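4.2 What readers did with the baby stories

I should say up front that I like celebrity profiles. I've read them since I was a kid, and I picked this topic partly so I could keep reading them and call it work. So when I sat down with the 418 profiles in the Clisham set, I already had a hunch that the parenting bits were where the comments would pile up.

They were, but the pile had an odd shape. Of the 418 profiles, 370 mentioned a child at least once, and most of those gave the subject no more than a paragraph. A singer says bedtime is hard. An actor says he cried at the school play. Then it's back to the new movie! And yet that one paragraph is what people quoted when they wrote in, over and over, even under very long pieces with plenty of other gossip in them.

I coded the comments myself in Mallet (our in-house tagging tool, slow but friendly) and went back over 60 of the threads in February, mostly to see if I still agreed with myself. I changed my mind on three of them - all three were jokes I'd taken for complaints.
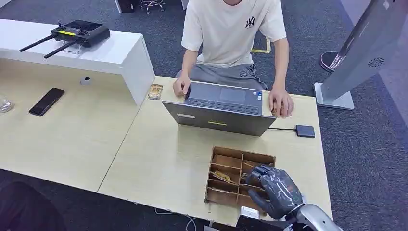

Figure 3. Working at a laptop.

Sirkka Kiiskinen read a draft of this section and objected that I was treating every warm comment as a comment about the star. Half of them, she wrote, are really about the reader's own kids, and the star is just the excuse to bring them up. She wanted a separate code for that.

I think she's right, and I added one, which I called "me too." It took over a big part of what I'd been calling "praise," especially under profiles of fathers. Under profiles of mothers the same kind of story drew more advice (sleep, food, screens, you name it), and I found that a bit sad to read in bulk.

Daichi Takeda's code list from the Ovik study has nothing like "me too" in it, so I can't line my results up with his very neatly. The "advice" code does carry over, though, and I use it again in 4.3, where I get to the divorce interviews.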